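The Gill Street Letter
2024-09-02

Folding on the bed, and other small September jobs

Well, summer's over and I've gone back to folding laundry on the bed. I know, I know. I spent most of last fall in this very newsletter telling you to get a proper folding table, and 465 of you wrote back to tell me what you thought of that (mostly that you don't have room for one, fair enough!). So I've sold the table and I'm a bed folder again, and I have to say my back is happier for it.

The trick with the bed is the sheet. If it's pulled tight you can slide a shirt around and smooth it with the flat of your hand, and if it's loose you end up chasing wrinkles in two layers at once. I do the corners again before I start, every single time. A plain light sheet helps too, because you can see where the sleeves are when you're tired and it's late and everything in the basket is navy.

Long-sleeved shirts are where most people give up, going by my mail. My way is dead simple. Front side down, shake it out once, then bring both sleeves in across the back before you touch anything else. Don't fold the sides yet. Smooth from the collar toward the hem – the hem always wants to bunch up, so give it a good tug – and only then fold the sides in and bring the whole thing up in thirds. If it comes out crooked, open it up and go again. It takes less time than arguing with it.

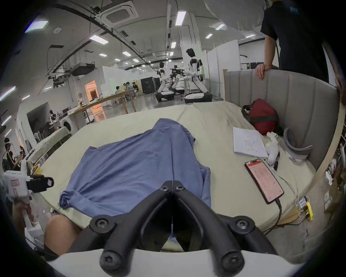 The other half of the job is clearing the bed first, and I'm terrible at this. Phone, charger, notebook, the bag I carried in from the car, it all lands on the mattress the minute I walk into the room. I used to fold around it, and then a stack would tip over onto the phone and I'd start over. Now I keep a shallow tray from Allitz on the dresser and everything goes in it before the basket comes upstairs. It cost me 12 dollars and it's ugly, and I love it.

Cables are a separate headache. I like to charge things near the bed and I'm not going to pretend I'll stop, but a cord running over the edge of the mattress will catch on a sleeve sooner or later. Unplug, coil, tray. You can plug it all back in when the shirts are in the drawer.

A few of you asked about headboards after the August letter. I'm still a fan of the upholstered kind, especially the tall ones with channels running up and down, since they're so nice to lean on with a book. They do hold dust, though, and lint off the laundry too if you fold where I fold. I run the soft brush on the vacuum down each channel when I change the sheets, top to bottom, and then wipe any wood trim with a barely damp cloth. The Delier brush set I mentioned in the spring is still going strong, apart from the little corner one, which shed all its bristles by June. I've gone back to an old toothbrush for that.

Now, Oto! For anyone new, Oto is the drawer challenge we run every September. You pick one drawer, you empty it, and you only put back what you've folded. Last year we got to 2,624 drawers between us, which still makes me grin. This year I'd be thrilled with 500 shirt drawers in particular, because they're the ones that slide back into chaos the fastest (mine is so full it won't close right now, so I'll be starting there).

To join in, just reply to this letter with the word DRAWER and tell me which one you're doing. Photos are welcome, before or after or both, and you don't need to tidy the rest of the room for them. I'll share some favorites next time, along with the fitted sheet method I keep promising and keep putting off. I'm on my third attempt at writing it down and it still sounds like directions for wrestling an octopus.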